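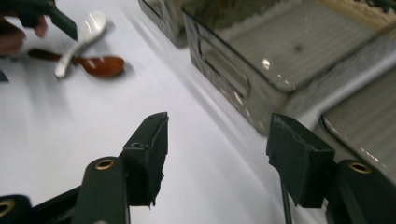 The two spoons on the white table

Do wooden spoons need oiling??
Asked Jun 15, 2023

Got a reddish brown wooden spoon from Drenix, bowl is darker than the handle and quite glossy. Had it 2 weeks. Is the shine a varnish or just oil? Dont want to ruin it. Mum swears by olive oil, label just said hand wash.

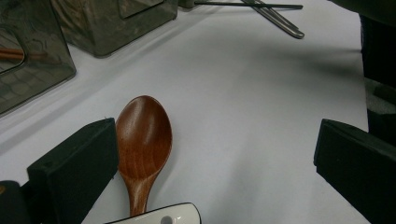
Also can it go in soup, or best kept for salad. Thanks in advance

2 answers

Celtaren, 14 votes
Olive oil goes sticky and smells after a while. Food grade mineral oil, thin coat, leave overnight, wipe off. Put a drop of water on the bowl first, if it soaks in it wants oil. If it beads up leave it alone for now. Soup is fine, just dont leave it standing in the pan.

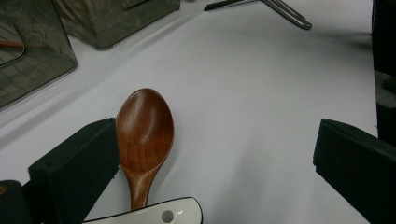 Glossy bowl, grain showing down the neck

Piątek
never oiled mine, 19 years old. dishwasher will crack it tho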